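Forum Atelier & Robotique > Apprentissage par démonstration
Sujet : Deux bras, une boîte : guidage à la main ou téléopération ?

tasilden_bis
Posté le 8 juillet 2022
Bonjour à tous,
Je monte un poste à deux petits bras pour apprendre une tâche simple par démonstration : attraper une boîte en carton à deux pinces, la soulever, l'incliner, la reposer. J'ai enregistré 44 démonstrations en guidant les bras à la main, moteurs débrayés. Le résultat est médiocre. Les deux pinces n'arrivent pas en même temps sur la boîte, et celle de gauche pousse avant que l'autre soit en place.
Je me demande si je dois continuer comme ça ou passer à la téléopération avec une paire de bras maîtres. Ça me coûterait deux bras de plus et un peu de câblage. Des retours ?

Frezal
Répondu
Passe à la téléopération. Avec deux bras à guider tu as une main sur chaque poignet, tu te penches au-dessus du poste, et tes caméras filment tes avant-bras. Le réseau apprend avec tes manches dans l'image et quand il travaille seul elles n'y sont plus. J'ai fait cette erreur au début.

mk_ouest
Répondu
Pas d'accord avec Frezal, ou pas complètement. Le guidage à la main a un avantage : on sent l'effort. Pour tenir une boîte entre deux doigts opposés, c'est l'effort qui compte. Avec des bras maîtres sans retour, l'opérateur serre trop, toujours. J'ai écrasé pas mal de cartons.
Pour les images, il suffit de rejouer la trajectoire après coup, sans personne devant, et d'enregistrer les caméras à ce moment-là.

Frezal
Répondu
Rejouer, ça marche si la boîte repart exactement du même endroit. Chez moi elle se décalait d'un rien et une prise sur trois ratait au rejeu. Il fallait trier ensuite.

mk_ouest
Répondu
Deux traits de scotch au sol et une équerre. Je n'ai jamais eu une prise sur trois de ratée.

tasilden_bis
Répondu
Merci. Pour les images, je confirme : on voit mes mains dans toutes les démonstrations. Je n'avais pas pensé au rejeu. Vous tournez à quelle fréquence pour l'enregistrement ?

lupin44100
Répondu
30 images par seconde, et les positions des articulations calées dessus. Vérifie surtout que les deux bras partagent la même horloge. Ton histoire de pince gauche en avance peut venir de là. Si chaque bras a sa carte et que tu lis l'une puis l'autre, tu as un retard constant entre les deux et le modèle l'apprend très bien.

tasilden_bis
Répondu
Je lis en effet gauche puis droite, dans la même boucle. Je vais mesurer.

Ccori
Répondu
J'ai le même genre de montage et j'ai fait les deux méthodes, donc je donne mes chiffres, ça vaut ce que ça vaut. Première série en guidage à la main, deuxième en téléopération, 184 démonstrations gardées au total une fois les ratés enlevés. La téléopération va environ 12 fois plus vite si on compte le temps de rejeu et de tri. Je n'ai pas trouvé de différence nette sur la qualité de la prise.
Par contre il faut un opérateur entraîné. Mes premières démonstrations au bras maître étaient pleines d'hésitations : on avance, on s'arrête, on recule. Le modèle reproduit les arrêts. J'ai jeté toute la première session.

mk_ouest
Répondu
12 fois, ça me paraît énorme. Tu comptes la mise en place ?

Ccori
Répondu
Non, seulement l'enregistrement. Avec la fabrication des bras maîtres l'écart se réduit beaucoup, je te l'accorde.
Pour tasilden_bis, quelques points sur le poste lui-même. J'ai fixé les deux bras sur un même profilé alu à l'avant, pour que leur écartement ne bouge plus d'une session à l'autre. Avant, ils étaient serrés sur la table avec des presses et je perdais mes réglages dès que quelqu'un s'appuyait dessus. Les parois sont tapissées de papier peint, un gris pâle à petites fleurs, et le fond est un panneau imitation marbre.
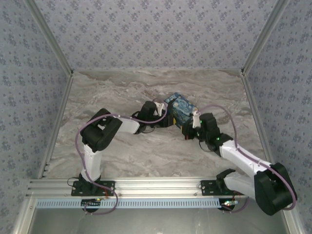 Pour la boîte, j'ai pris un modèle avec un motif très marqué, genre Nuit étoilée, bleu et jaune. Avec une boîte blanche unie, la caméra du dessus perdait l'orientation dès que ça penchait. Et je démontre toujours dans le même ordre : approche des deux côtés, contact, courte pause, montée. Sans la pause, un des bras partait avant que l'autre ait serré.
Attention aux câbles aussi. Laisse une boucle large au coude, sinon le câble tire sur le poignet en bout de course et la démonstration contient une correction qui n'a rien à voir avec la tâche.

Frezal
Répondu
La pause au contact, je plussoie. Par contre si elle est trop longue le modèle reste bloqué dedans. J'ai eu un bras qui tenait sa boîte sans jamais monter.

Ccori
Répondu
Oui, il faut la garder courte. Moins d'une seconde chez moi.

vovcombe
Répondu
Autre piste : garder le guidage à la main mais à deux personnes, une par bras, chacune de son côté et hors du champ. On l'a fait sur le projet Teser avec un décompte à voix haute. C'est moins régulier qu'un seul opérateur, mais ça ne coûte rien.

mk_ouest
Répondu
À deux, la synchro dépend des réflexes de chacun. Pour une prise opposée je n'y crois pas trop.

vovcombe
Répondu
Ça dépend de la boîte. Sur du carton rigide, un petit décalage passe.

tasilden_bis
Répondu
J'ai mesuré le décalage entre les deux bras et lupin44100 avait raison, il y a un retard constant côté droit. Je corrige la lecture, je refais une petite série à la main avec rejeu et la pause au contact, et je décide ensuite pour les bras maîtres. Ccori, tu aurais la référence de tes servos pour les maîtres ? Les mêmes que sur les suiveurs, ou plus légers ?

Ccori
Répondu
Plus légers, et sans réduction trop forte, sinon c'est pénible à bouger. Je t'envoie la liste en message privé.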